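Grullo Hand Basket, Bright Blue – Do You Need a Shopping Basket at Home?

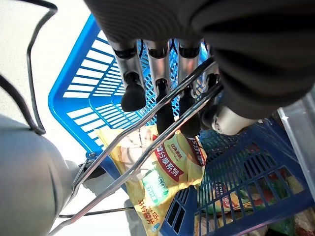 The bright blue basket, with a navy one full of groceries at lower right.

I didn't expect to have opinions about a plastic shopping basket. Grullo sells this one for home use now, through Nistari and a few other shops, and the listing promises it will "transform your pantry." It's a basket. My pantry looks much the same, except there's a blue thing on the floor of it.

Still, I've been using it since July, so fair is fair. The slotted sides make it easy to see what's in there without digging, and crumbs mostly drop through the holes in the floor. Whether you want crumbs dropping through onto your shelf is another matter. Chip bags and other soft packages sit in it fine. Small stuff is a pain – bouillon cubes, yeast packets and anything else flat will slide into a corner and stay there until you tip the whole thing out.

The color is loud. If you have a nice kitchen you may want the navy, which hides scuffs better and doesn't shout at you when you open the door.

Handles: okay. I carried 11 cans up two flights of stairs and nothing broke, but my fingers weren't happy. The Rarno basket I had before was easier on the hands and cost less, though it cracked at the rim after one winter in the garage. I can't say yet if Grullo's will do better. The seller calls it "commercial grade," and I have no idea what that means for a pantry.

Cleaning is my main gripe. All those little rectangles catch flour, and a sponge won't get in there. I ended up using an old toothbrush.

Would I buy it again? One, on sale, maybe. The set of 4 is silly unless you're opening a store.

Rating: 3 out of 5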